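Pre-deployment kit check — stringers and staff photographers
Soomro picture desk, Holton store room
Comments typed up from the paper sheets, abbreviations as written

Run through the lot before anything leaves the building. Mark OK, FIX or PULL. Comment if not OK. No blanks pls — blanks came back on 7 of the sheets last round.

1. CAMERA BODIES

1.1 Serial matches carnet — OK
1.2 Shutter fires at all speeds, both bodies — OK
1.3 Sensor clean — FIX. Dust spot top left on body two, shows at f/11 and smaller. Swab and reshoot the white card.
1.4 Card doors latch — OK, second body stiff
1.5 Clock set to UTC, both bodies the same — FIX. Body two was an hour out. Captions from Mamthorpe all had the wrong time because of this.
1.6 Strap lugs and split rings — PULL one strap. Stitching gone at the left end. Binned. 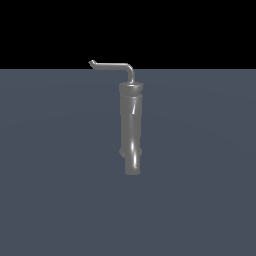 Who signs a body back in after it has been pulled?

The picture desk signs it, after a test set of 23 frames has been shot and looked at full size on the desk monitor.

2. LENSES

2.1 Front and rear glass — OK
2.2 Mount screws tight — FIX on the 24-70, two loose. Tightened, recheck on return.
2.3 Autofocus, near and far — OK
2.4 Hoods present — 70-200 hood missing agian. Spare issued.
2.5 Rear caps — OK

3. BATTERIES AND CHARGING

3.1 No swelling, no cracked cases — PULL one, case bulging. Into the metal bin outside, NOT the office trash.
3.2 Terminals covered for flight — FIX. Tape peeling off. Use the plastic caps.
3.3 All spares in carry-on — OK
3.4 Charger cords, no bare wire — OK
3.5 Plug adapters for destination — not checked, destination not on sheet when it reached us. Put it on the sheet. 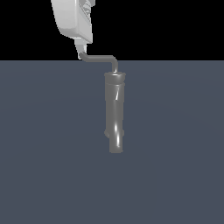
Can a photographer carry their own batteries instead of the desk set?

Own batteries are fine if they go through items 3.1 and 3.2 the same as ours and get written on the sheet before departure.

4. BODY ARMOR AND HELMET

4.1 Plates in date — OK front, FIX back. Label rubbed off, can't read it. Treat as out of date until the supplier confirms.
4.2 Plates right way round — OK
4.3 Vest closures hold — OK, lint in the hook side, comb it out
4.4 Helmet shell, no cracks or soft spots — OK
4.5 Chin strap buckle — FIX, slips under load
4.6 PRESS panels, front and back — OK. Take the spare set in case they need to come off and go back on.

5. MEDICAL

5.1 Tourniquets, still in wrap — OK
5.2 Dressings in date — two expire in January, swap now
5.3 Gloves — OK
5.4 Shears — missing. Someone has had them for opening boxes. Replaced, tied to the pouch this time.
5.5 Blood group card filled in — blank. Not acceptable, sent back.

6. COMMS AND FILING

6.1 Sat phone charges and registers — OK outdoors, took a while
6.2 Test file sent and received — OK. 971 KB test frame landed at the desk complete, caption intact.
6.3 Laptop disk encrypted — OK
6.4 Emergency numbers on paper as well as in phone — FIX, paper copy has the old desk number
6.5 Check-in times agreed with desk — first one 7 a.m. local, confirm the rest

7. CASES

7.1 Movport hard case, hinges and latches — OK
7.2 Foam — torn round the long lens slot, will do one more trip
7.3 Case 585 label, inside and outside — outside one gone, reprint

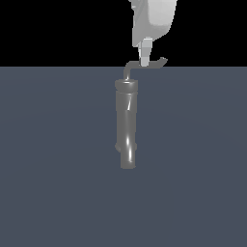
Handle bar and gripper finger, side view.

STILL OPEN

Back plate date. Chin strap. Clock on body two. Paper number list. Nothing goes out with section 4 or 5 open, no exceptions for short trips.

Sheet back to Holton by noon Monday, kit stays on the shelf till then.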